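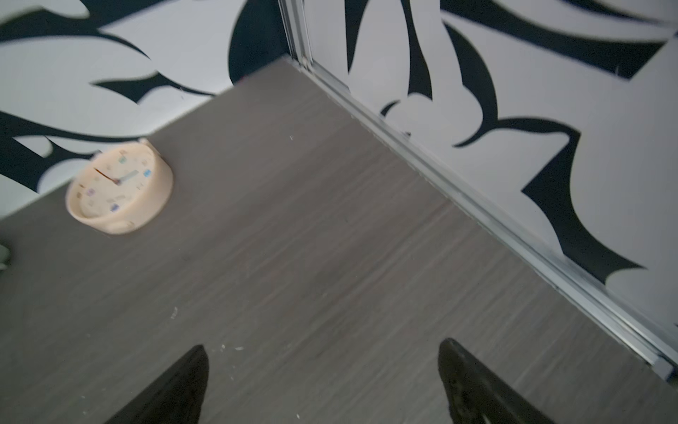
Handout 4: Rules for shared workspaces

The Skallirton code asks for a clear surface before every run. Fine, but it never says what clear means. Crumbs? A desk clock?

Treat the 20 cm margin with the same doubt. Holloway quotes 30 for the same arm, and neither shows any tests.

For March's session, bring one rule you would drop and say what might go wrong without it. "It's in the standard" won't count as an answer.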